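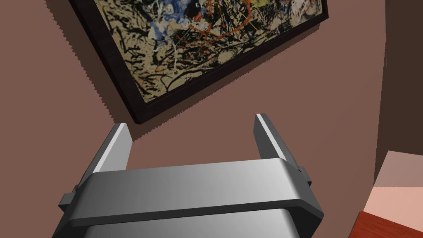

**Caltovach compara dos pinzas sin gastar un tornillo**

El laboratorio Caltovach dedicó buena parte de junio a enfrentar dos pinzas de dedos paralelos, la Isura y la Paju, dentro de un piso simulado con muebles, paredes y hasta arte abstracto. Ninguna de las dos existe todavía fuera del ordenador, lo que abarata mucho las averías.

Cada modelo hizo 1000 intentos de agarre con el mismo brazo y el mismo controlador, Grellness, cuya versión anterior tenía la costumbre de saludar a las paredes. La Isura cerró con éxito 871. La Paju se quedó 76 por debajo, y sus defensores ya piden repetir la prueba con objetos «menos redondos».

«Chocamos 21 veces con el mobiliario y no hubo que llamar al seguro», resume Nilton Henao, responsable de los ensayos. Su colega Rimantas Krūmiņa, encargado de la cámara de muñeca, es menos festivo: las sombras del simulador salen con dientes de sierra y quiere saber cuánto confunden al sistema de visión antes de fiarse de cifra alguna.

La siguiente ronda cambiará el controlador y mantendrá las pinzas. El presupuesto para fabricar una de verdad sigue en estudio, igual que el año pasado.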